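로봇이 설거지 다 해 줄까? 아직은요!
어린이 과학 읽을거리 / 2025년 10월

저녁 먹고 나면 그릇이 산더미. 치우기 싫죠? 로봇이 해 주면 좋을 텐데. 그래서 오늘은 집안일 로봇 얘기. 빨리빨리 갑니다!

먼저 퀴즈 말고 생각 하나. 그릇 정리할 때 여러분 머리는 뭘 하고 있을까요? 어떤 게 그릇인지 찾기. 어디를 잡을지 정하기. 얼마나 세게 쥘지 정하기. 어디에 놓을지 정하기. 이걸 눈 깜짝할 사이에 해치워요. 생각도 안 하고! 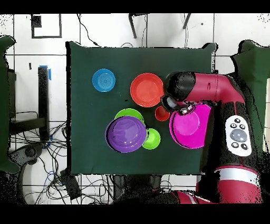

로봇한테는 이게 하나하나 다 숙제예요. 카메라로 보면 처음엔 그냥 색깔 점들뿐. 점이 모여서 동그라미, 동그라미가 그릇. 여기까지 알아내는 데도 계산이 한참. 그릇끼리 겹쳐 있으면 더 골치 아파요. 뒤에 있는 건 테두리만 조금 보이니까, 저게 그릇 하나인지 둘인지 헷갈리거든요.

손도 문제. 사람 손가락은 말랑말랑하고 느낌도 있어요. 미끄러지면 얼른 꽉 쥐죠. 로봇 손은 딱딱한 게 많고, 느끼는 힘도 약해요. 얇은 접시는 바닥에 딱 붙어 있으면 손 넣을 틈이 없어요. 여러분도 책상에 붙은 동전 집으려면 손톱으로 긁죠? 그거랑 비슷해요.

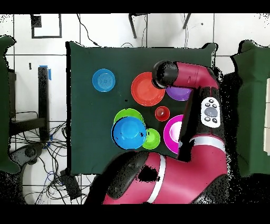 빨간 로봇 팔과 알록달록한 플라스틱 그릇들. 검은 집게가 주황빛 빨간 접시 위에 와 있어요.

그럼 공장 로봇은 왜 그렇게 잘할까? 공장에선 물건이 늘 같은 자리에 와요. 같은 모양, 같은 방향. 그러니 같은 동작만 되풀이하면 끝. 근데 집은요? 어제는 컵이 식탁 위, 오늘은 소파 밑. 동생이 숟가락도 숨겨 놔요. 매일매일 다른 문제집을 푸는 셈이에요.

그래서 연습이 많이 필요해요. 스톨브리지(Stalbridge) 연습실 이야기를 들어 보니, 로봇 '오르네오(Orneo)'는 그릇 옮기기를 하루에 124번 연습했대요. 그중 성공은 77번. 나머지는 놓치거나, 엉뚱한 그릇을 밀거나. 그래도 5월보단 훨씬 나아졌다네요. 그릇 자리를 바꿔 가면서 또 하고 또 하고. 지겹겟다… 로봇은 안 지겨워요.

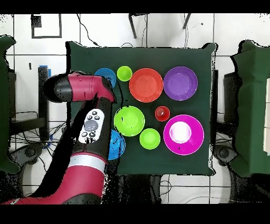
루비리 라케나의 대답은 이랬어요. 그릇 하나 옮기는 건 이제 꽤 한다, 하지만 식탁 전체를 혼자 치우라고 맡기기엔 아직 이르다, 특히 유리컵은 아직 무섭다고요. 아이들이 "언제 우리 집에 와요?" 하고 물으면 날짜는 약속 안 한대요.

자, 그럼 지금 되는 건? 바닥 청소는 잘하는 로봇이 벌써 많죠. 평평한 바닥을 돌아다니는 일이라서 쉬운 편. 정해진 상자 옮기기도 잘해요. 어려운 건 빨래 개기(옷은 모양이 맨날 바뀜!), 설거지(물, 거품, 미끌미끌), 장난감 정리(모양이 다 제각각).
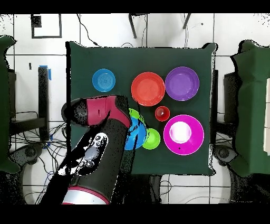

파란 그릇에 닿은 로봇 손가락. 옆에는 큰 접시들과 작은 빨간 컵.

집에서 해 볼 것. 준비물은 플라스틱 그릇 몇 개랑 나무젓가락 2개. 한쪽 눈을 감고, 젓가락으로만 그릇을 집어서 옆으로 옮겨 보세요. 손은 쓰기 없기! 겹쳐 놓고도 해 보고, 펼쳐 놓고도 해 보고. 어느 쪽이 더 어려운지 공책에 적어 두세요. 깨지는 그릇은 절대 안 되요.

다음 시간엔 로봇이 양말 짝을 어떻게 찾는지 알아봅니다. 짝짝이 양말 한 켤레 챙겨 두기!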